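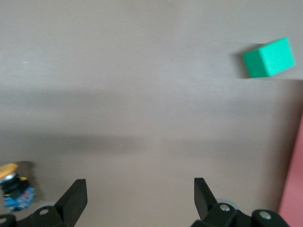
件名: Re: [色分け教材] キューブの素材と天面の敷物について

各位

前便の件、当方の確認結果を返信します。

> 緑のキューブを机に直置きする案と、布を敷く案の両方が残っています。
> 直置きは天板が灰色系なので緑がよく見えますが、影の出方が気になります。
> 布を敷く場合、色は茶で確定でしょうか。また、箱はピンクのままでよいですか。
> Mornevex版の手順書3章には「箱とキューブは異なる色とする」とあり、
> 現状と矛盾しています。

1. 敷物

茶の無地布で確定とします。柄物は不可。寸法は天板より大きめに取り、折り目は使用前に伸ばしてください。布の品番はBrimivhamの在庫表124行目です。直置き案は比較用として手順書の付録に移し、本文からは削除します。

2. 影

直置きの場合、キューブの横に濃い灰色の影が出ます。緑の側面と影の境は見分けられるため、当方では問題としません。ただし、人や棚の影が天板に帯状にかかると面の明るさが揃わなくなります。照明の位置は机ごとに記録してください。

3. キューブと箱の色

フォーム製キューブはピンク2個、緑2個の計4個を1組とします。箱はピンクの上面開放型を継続使用します。
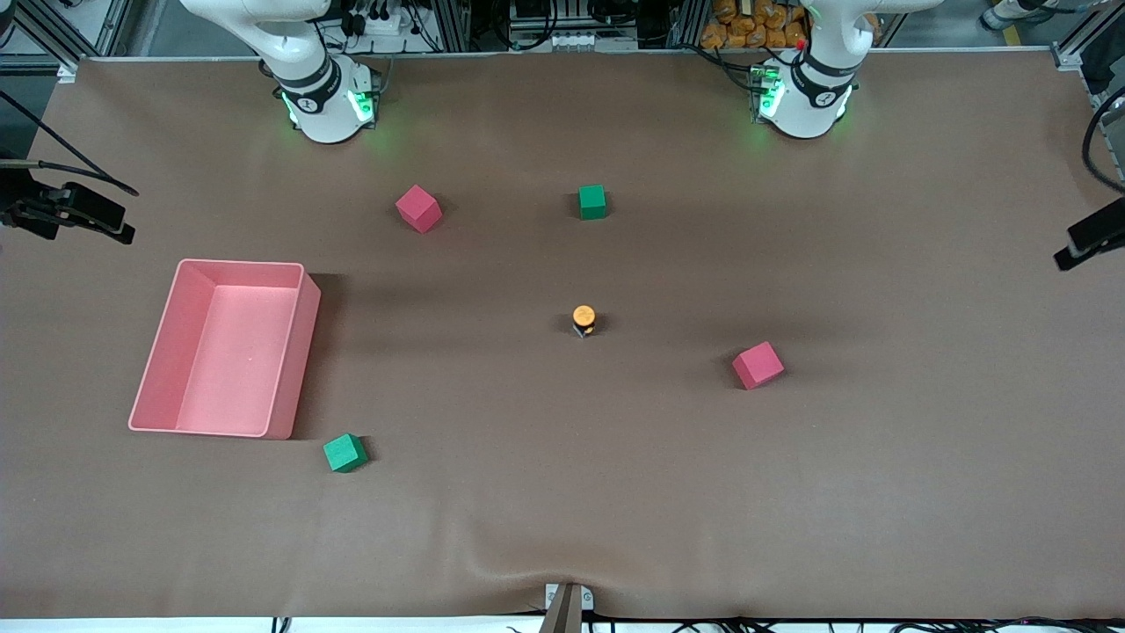
手順書3章の記述は、箱の色を分類の手がかりにしないという趣旨で書かれたものです。次の文に差し替えます。

「箱の色はキューブの色と一致してもよい。ただし、どの色を箱に入れるかは、課題ごとに文章で指定する。」

4. 円筒形の小物

上面が橙、下部が濃い灰色のものを1個、キューブと同じ布の上に置きます。分類対象外の品として扱い、箱には入れません。Sarıgül側の一覧では「その他」に入っていますが、名称が一定しないため、今後は「円筒(橙)」に統一してください。

5. 初期配置

キューブの向きは揃えません。斜め置きと正対が混在した状態を標準とします。キューブ同士は接触させず、重ねないこと。箱の外に置いた状態から開始します。配置表は17番まで作成済みで、Skitbridgeの共有フォルダに入れました。3番のみ、緑の2個が近すぎるため修正中です。

6. 未決事項

- フォームの角がつぶれた場合の交換基準
- 布の洗濯後の縮み(測定値なし)
- 箱の予備の数

交換基準については、角の欠けの長さで決める案と、外観見本で決める案があります。見本を作る場合は、ピンクと緑の両方が必要です。古いキューブが手元にある方は、廃棄せず保管しておいてください。

手順書の改訂版は8月中に回覧します。1項と4項に異議があれば、それまでにこのスレッドへ返信願います。

以上

教材整備担当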